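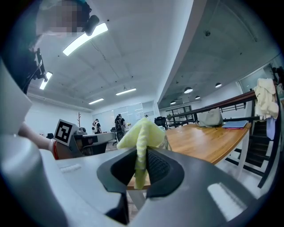 Tips for getting software to fold your towels

Folding is the household job everyone wants to give away, and cloth is the worst thing in the house to give a computer. A mug stays mug-shaped. A towel has a new shape every time you look at it. These tips come out of a long spring at Vurdale, where Orhun Şimşekoğlu and I look after the folding code, and where my own linen cupboard is still a disgrace.

Start with one cloth
Pick a plain one with a decent hem. Stripes flatter your corner finder, which will learn to love stripes and sulk at everything else. Plain first, patterned later, fitted sheets when you retire.

Find the edge before the corner
Our first planner went straight for corners and found them everywhere, mostly in creases. Now it traces an edge, slides along it, and only calls something a corner when two edges agree. Slower, but it has stopped trying to fold wrinkles in half.

Pinch shallow
A deep grab feels safe and takes two layers at once. Ask for a pinch just inside the hem, lift a little, then look again before doing anything ambitious. If the cloth comes up as a fat peak, put it down. Do not try to plan your way out of a fat peak.

Let it hang
Cloth swings. Add a pause after every lift, or the camera will measure a towel that has since moved on. We settled on 12 frames of stillness before the planner is allowed an opinion.

Keep both hands on the same clock
If the left hand's timestamps drift from the right's, the software will believe the towel is being stretched and let go out of politeness. Check the clocks each morning. Teemu Oksanen wrote a little tool for it called Kravchuk, and it grumbles in red until you do.

Label your failures properly
"Bad fold" is no use to anyone in May. Write "double layer", "lost hem", "slipped on lift". Of our first 2,584 attempts, 527 were marked "bad fold" and had to be watched again, by me, with biscuits.

Cap the retries
Ours stops at 11. Before that it once spent a whole lunch break improving a flannel.

Smooth last
One slow stroke from the middle outwards, pressing lightly. Two strokes if you must. Set the planner to stop when the outline is good enough for a cupboard, and keep your standards for visitors' towels in a separate settings file. Mine is called Fleromholm and has never been loaded.

Next page: socks, and why pairing them is a search problem.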